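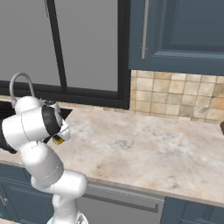

Category: Visits and Exchanges

Report on the September Visit to the Hosoda Countertop Works

Members of the Residential Interiors Study Group visited the Hosoda works in September at the invitation of its production manager, Masaru Takeda. The party numbered 16 and was led by Teresa Śliwiński. The purpose of the visit was to learn how kitchen counters are specified, cut and finished for small apartments, and to discuss the working height of counters with the people who make them.

The group was received in the front office at 9:30 a.m. Mr. Takeda gave a short account of the company, which began as a maker of shop fittings and moved into kitchens when its largest customer closed. The works now produces some 4000 counters a year. Most go to builders of rental housing, and the remainder are made to order for private homes.

The tour started in the slab store, where material is kept upright on padded racks and sorted by thickness. Members were shown how each slab is checked under a low side light before it is accepted. Slabs with faults near one end are set aside for short runs, such as the piece between a stove and a wall.

In the cutting hall, Fumiko Tanabe explained the order of work. Sink openings are cut before the outer edges are trimmed, and inside corners are always given a radius. She noted that square inside corners are still requested by some architects and that the works declines them, as cracks tend to start there. Several members asked about joints in L-shaped kitchens. The preference at Hosoda is for a straight joint placed well away from the sink, even where this uses more material.

Finishing is done by hand in a separate room. The group was able to compare 14 edge profiles on sample blocks and to feel the difference between a honed and a polished surface. The honed samples were generally preferred, although Mr. Takeda said that rental owners almost always order the polished finish.

After lunch in the staff dining room, Yeshi Kumsa presented a paper on counter height. Her survey of older tenants found that many cooks work at a counter too high for kneading or chopping, and she proposed a lowered section at one end of the run. The discussion that followed was lively, and the question of cost was not settled. Ms. Tanabe offered to prepare an estimate for three different heights - to be sent to members once it is ready.

The group thanks Mr. Takeda and his staff for their time. Notes from the afternoon discussion were taken by Mio Nomura and may be requested from the group office.

Sign up for our newsletter to receive visit reports and notices of coming events.

Contact | Copyright Residential Interiors Study Group | Back to top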